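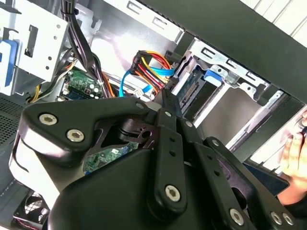

台式机机箱内部:蓝色SATA数据线、成束的电源线和硬盘架

家务与工具小窍门 | 3月
撰稿:Skalar编辑部
打印本页 | 用邮件发送

拆机箱、理线、换硬盘,机器能代劳吗?

不少读者来信问,扫地机都用上了,修电脑这类活什么时候也能交给机器。目前的答案是:只能交出去一部分。下面按工序说,每项附上自己动手时的做法。

开侧板
固定型号、固定位置的螺丝,机器拧得又快又稳。家里的旧机箱型号杂,有的用手拧螺丝,有的用卡扣,换一台就要重新设定,还是自己来省事。先关机,拔掉电源线,再按一下开机键放掉余电。螺丝放进制冰格,按拆下的顺序一格一颗。

拔线
这一步机器最吃力。线是软的,碰一下就换位置,后面的接头又常被前面的线挡住。Orkbridge维修间去年试过用机械臂拔SATA接头,40次里顺利拔下29次,其余的要么夹偏,要么连旁边的线一起带出来。人手靠感觉就能知道卡扣松没松。捏住接头两侧,有金属弹片的先按下弹片,沿直线往外拔,不要拽线,也不要左右晃。

取硬盘
硬盘架上的塑料卡扣多半是彩色的,那就是该按的地方。按住卡扣,把硬盘平着抽出。抽不动时先看另一侧有没有螺丝。机器抽送硬盘已经做得不错,机房里早有类似的设备,前提是架子统一,线也不挡路。

内存条
两端卡扣都扳开再取。装回去时对准缺口,两头均匀用力,听到“咔”的一声为止。有些主板只有一端能扳开,另一端是固定的,别硬掰。

除尘
吹灰这件事机器可以做,但机箱里死角多,风扇还得有人按住,免得被吹得飞转。用软毛刷从上往下刷,再用气吹。侧面的网孔从里往外吹,灰不会回到主板上。洗过的防尘网要完全晾干再装。

理线
理线目前别指望机器。Stusta宿舍区的公用工作间做过一次对比,同一台机箱,熟手理线用9分钟,机械臂用了116分钟,中途还要人帮忙扶线。扎带不要勒死,留出以后换硬盘的余量。魔术贴扎带可以反复用,比尼龙的合适。

眼下能交给机器的活
分拣螺丝、搬机箱、按固定位置拧螺丝、给拆下的零件拍照归档。Kazlauskienė五金店的柜台有一台分螺丝的小机器,周二下午可以带自己的螺丝盒去用,混装的也收,生锈的不收。

装回之前
对着拆机前拍的照片查一遍接头。数据线和电源线都要插到底,线不要碰到风扇叶片。先不装侧板,开机看硬盘能否识别,没问题再关机、断电、上螺丝。

本网站使用Cookie以改善浏览体验。继续浏览即表示同意。[接受] [设置]
订阅每月小窍门邮件,可随时退订。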